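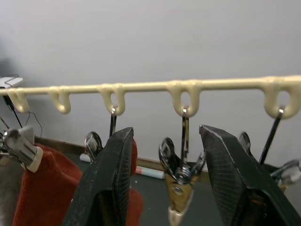 Search the notebook
Search
All entries

March — drying corner, clips and rail

Started 8.40, kettle on, nobody else in yet.

Job today: sort out the hanging rail and the clips before the next lot of samples comes over from Furnthorpe. Has been on the list since before the move to Zirkthorpe and I'm sick of looking at it.

Where we are. Cream plastic rail, hooks moulded in with the bar, so you can't slide them along or swap one out. Five hooks on the stretch nearest the sink, that's the bit we use most. Hooks are U shaped and quite deep, things don't jump off them, good. But the spacing is fixed and it's too tight for anything bulky. Two towelling pieces on neighbouring hooks and they touch, and where they touch they stay damp. Known about this for ages. See the Ercombe batch, where we had a lovely tide mark on 14 pieces and blamed the detergent for a week.

Was not the detergent.

Clips next. We have, in no order:

- spring clips on a thin dark wire stem. Light, fine for labels and swatches. Stem bends if you look at it wrong.
- alligator clips on a flat silver strap. Chrome jaws, brassy body, pale tip. Best of the lot for holding a test strip vertical. Strap stops it twisting.
- the ones on black rods. Never hang straight. Always end up leaning at whatever is next door.
- clips with the cream band, these are what we've been putting the red towelling on.

Mixed up together on one rail it is a mess, everything is a different length and you go for one and get the next one's jaws in your knuckle. Did that twice before nine.

9.15. Pull test on clips. Not a proper one, spring balance and a bit of the rust red towelling, dry, folded once. Pull straight down till it slips. Three goes each and write down the worst.

Spring clip on wire: slipped early every time. Jaws are curved and smooth, nothing to bite with. Stem also bowed and had to be straightened over the bench edge. Not for towelling then, swatches only, which is what I'd have said anyway.

Alligator on strap: held much better. Left a mark in the pile, small dents that brushed out with a thumb on the towelling but I wouldn't like to try it on the grey-brown stuff, which is flatter and shows everything.

Cream band clip: held best on red. No marks I could see. Downside is it bunches the cloth. You get a fat rounded lump under the clip and the lump is the last thing to dry by miles. So good grip, bad drying. Typical.

Black rod: held ok but swings. Gave up after two goes, balance kept hitting the tap.

9.50. Wet test. Cut 7 squares from the red remnant, all same size, soaked them, spun them in the little spinner, weighed, hung. Starting wet weight for the lot together 1258 g. Will weigh as a lot at noon and again before going home, then singly tomorow if there's time.

Arrangement, so I don't forget:

Two on cream band clips, bunched the way we normally do it.
Two on cream band clips, but clipped at the very corner so they hang in a point.
Two on alligators by the corner.
One over the airer bar by the window as a control. Not much of a control, different draught, but better than nothing.

Every other hook left empty so none of them touch. Means using the long rail as well as the short one. Fine for a test, hopeless for a working day, we'd run out of room by ten.

10.20. Wiped the rail down while waiting. Lumpy bits where the hooks join the bar collect fluff, red fluff mostly. Old toothbrush and warm soapy water. Do NOT use the green cleaner, it made the old rail at Furnthorpe go sticky and we had to bin it. Put a note on the bottle to that effect, the last note fell off.

No cracks anywhere I could find. Flexed each hook with a thumb, all spring back. The gloss makes it look cheaper than it is. I'd happily buy the same again if they did it with wider gaps. Looked through the Gilmartin catalogue and they do a rail with loose hooks, order code ends 149, but it's metal and we'd be back to rust spots unless it's the coated one. Catalogue doesn't say. Have sent them an email asking. Last time they took a fortnight to answer so no holding of breath.

10.45. Tea. Also found the missing box of cream band clips behind the ironing board, under a bag of off cuts. Half have lost their bands. Bare ones put in the blue tub, don't use bare ones on pale cloth until somebody has checked they don't mark.

11.30. Had a go at the tangling problem. Idea was to group by type, all strap ones one end, wire ones the other, with the black rods off the rail altogether. Immediately nicer. You can reach in without a fight. The strap ones all hang to the same level so you can see at a glance which are taken. Wire ones still wander a bit in the draught from the door but they're only carrying labels.

Black rods are now on a nail by the noticeboard. If anyone wants them for something shout, otherwise they go in the next clear out.

12.00. Weighed. 
Corner hung on cream band: clearly ahead to the touch, only damp right at the bottom point.
Bunched on cream band: outside ok, lump under the clip still properly wet. Can squeeze water out of it.
Alligator by corner: same as the other corner ones, can't tell them apart with fingers.
Window one: dry on top, wet along the fold where it sits over the bar.

Lot weight scribbled on the back of the spinner instructions, copy it in here later. (Didn't. It's on the wall by the spinner now.)

So it's the way we hang it much more than which clip. Bit embarassing given how long we've argued over clips. Corner hanging wins, does need a bit more drop below the rail so watch the long pieces don't trail on the drip tray.

One worry: corner hanging pulls the cloth out of square. Measured the diagonals on the two cream band ones with the steel rule and one has stretched very slightly. No matter for wash tests. Matters a lot for the shrinkage ones, so shrinkage samples should carry on going flat on the mesh. Written in big letters on the shelf edge.

1.30. Back from lunch. Somebody had hung a wet apron on hook two of the long rail, right up against my squares. Moved it. Please look before hanging.

2.10. Tried a couple of grey-brown pieces, since they'd be going on the same rail most days. Alligator marks stay in, as feared. Steamed one and the dents mostly lifted, other one left as it is so we can see whether they drop out overnight. Cream band clip, corner, no marks. So cream band for the flat cloth, and alligators for towelling and test strips. That settles who gets what.

Colour: checked if the red comes off on the grey-brown if they hang close. Pressed a damp red square on a damp grey-brown offcut under the iron rest, left it an hour. Faint pink, only at one edge but it's there. Which means red goes at its own end of the rail, with at least one empty hook between. Was going to say two, but we haven't got the hooks.

3.40. Weighed again, all corner ones dry as far as I can tell. Bunched ones still cool in the lump. Leaving them up overnight to see.

To do
- tip out and count the good cream band clips, order more bands if they sell bands on their own
- straighten the wire stems, or bin the worst
- labels for the rail ends: RED / NOT RED
- chase Gilmartin about the coating
- ask Furnthorpe to send towelling with a loop sewn in one corner. Would save all of this. They'll say no
- new toothbrush, that one's finished
- update the sheet for Ercombe samples, it still says fold and clip in the middle
- better light over the short rail, can't see the jaws properly after four

Spinner needs its foot looking at, walked half way to the door on the second load. Wedged with cardboard for now. Drip tray emptied. Window left on the latch.

Workshop notebook, Zirkthorpe | Contact | Copyright Zirkthorpe | Back to top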